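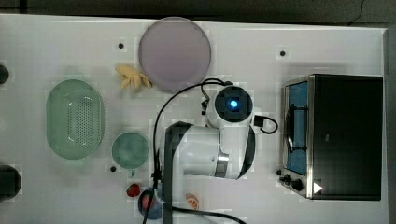 ## 3. Materials and methods

**Figure 2.** Kitchen items on a white tabletop, with the lavender plate, the green colander and the small green bowl.

### 3.1 Study area

The survey covered two towns. Sturnport is a former ferry port with a large share of terraced housing built before 1920, most of it with narrow kitchens at the back. Firham lies inland and grew mainly after the bypass was opened; its kitchens are larger and are more often joined to a dining area. Both towns collect food waste weekly, in a sealed outdoor caddy, and both supply an indoor caddy free of charge. Neither charges by weight.

The parish of Gresach, which lies between the two, was left out of the main sample. Its food waste is collected fortnightly and many households there compost at home, so the amounts set out at the kerb say little about what is thrown away.

### 3.2 Recruitment

Letters were sent to 1,174 addresses drawn at random from the two collection registers. Of these, 400 households agreed to take part and returned the first form. Households were not paid, but each was given a set of digital kitchen scales to keep. Flats with a shared bin store were eligible provided that the household had its own indoor caddy.

Those who agreed were somewhat older than the adult population of either town, and households with children under five were under-represented. We return to this in Section 5. No weighting was applied to the figures in Section 4, as the comparison of interest is between weeks within the same household.

### 3.3 The diary

Each household kept a diary for 21 days in May. An entry was made whenever food was thrown away, fed to an animal or poured down the sink. The entry gave the type of food, its weight in grams, where it had been kept and the main reason for discarding it. Reasons were chosen from a printed list, with a blank line for anything else.

We followed Grímsdóttir in separating food that was served and left from food that was never served. The two are often merged in household studies, and the result is that a forgotten bag of salad and a half-eaten dinner end up under the same heading. They have different causes and probably call for different advice. Peelings, bones, tea leaves and coffee grounds were recorded on a separate page and are not included in the totals.

Fruit caused some difficulty in the pilot. Several households weighed bananas and oranges whole, then entered only the skin as waste, while others entered the full weight when part of the fruit had been eaten. The instructions were reworded so that only the part thrown away was weighed, and skins always went on the separate page. Soft fruit such as strawberries was weighed with the stalks on.

### 3.4 Storage and serving items

At the start of the diary period, each household filled in a short form on the items it used to store, rinse and serve food. Plates, bowls, cups and colanders were listed by type and approximate size. Earlier work has linked plate size to the amount left uneaten, but has mostly been done in canteens, where the diner does not choose the plate.

Plate diameter was measured by the household with a paper tape supplied with the diary. Where a household used plates of more than one size, the size used most often for the evening meal was taken.

### 3.5 Data handling

Diaries were returned by post and entered twice by different members of the project team. Entries that did not agree were checked against the paper copy. The data set was closed on 3 July 2019, and diaries received later were not used.

Weights above 3 kg in a single entry were queried by telephone. Most came from freezer breakdowns or from clearing a cupboard before a house move – these were kept in the data but flagged, and the main results are given with and without them.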